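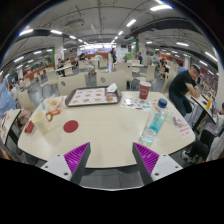
Calls / Student projects / Participants wanted

Table clearing with hand-held grippers: we need people, and we need doubters

The Arkside student robotics club is looking for members to join its table clearing project, which starts again in August. You carry a two-fingered gripper to a food court table and practise the moves a robot would have to learn: a paper cup with a lid, a plastic water bottle, a crumpled napkin, a tray.

The club has 1,369 recordings so far. Melahat Erdem, who leads the project, thinks 328 of them are any good. Whether a robot can learn to clear a table from that, we don't know, and we are tired of student posters that say it can. Thin wrappers and flat slips of paper are our worst subjects.

You would do two sessions a week, starting at 2 pm, and label your own recordings afterwards. The labelling is dull. There is no pay, but travel within Colberg is refunded.

No programming needed. Steady hands help, and so does a willingness to write "failed" when it failed. Anyone hoping for a humanoid should look elsewhere.

To apply, send a few lines to Huguette Bélanger at the club desk, Room 56, saying which robot claim you last disbelieved and why.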